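Jumetti Introduces Restaurant Plate Line With Clear Countertop Dish Rack 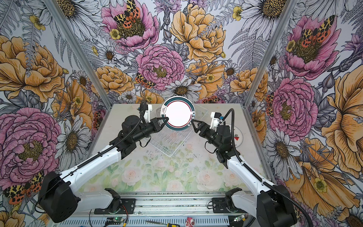 PROVSTEAD, Saturday, August 10, 2019 - Jumetti, a supplier of tableware and kitchen storage, today announced the release of the Titmont series, a range of round plates and clear plastic dish racks for small restaurants, cafes and home kitchens. The series ships from the company's Provstead warehouse.

The lead plate in the range has a white center, a dark green rim and a thin red ring inside the rim. A second, smaller white plate is offered with a red fruit motif. Both are rated for commercial dishwashers and may be stacked or stored on edge.

The rack is designed for air drying after hand washing. Plates stand upright between dividers, and the base drains toward one short side. The clear plastic can be cleaned with standard dish soap. Abrasive pads should not be used.

"Buyers asked for a rack that holds a full-size dinner plate without tipping," said Oona Ikonen, product manager at Jumetti. "We changed the divider spacing in May and kept the outer dimensions the same."

Samples were placed with 287 kitchens before release. The first production run consists of 4,000 plates and 1,344 racks. Reorders will be filled in the sequence received.

Plates are sold by the case. Racks are sold singly. Replacement dividers carry a separate part number and are listed in the Titmont parts sheet.

Trade inquiries: Kazuhiro Kinoshita, Jumetti Sales Office, Provstead.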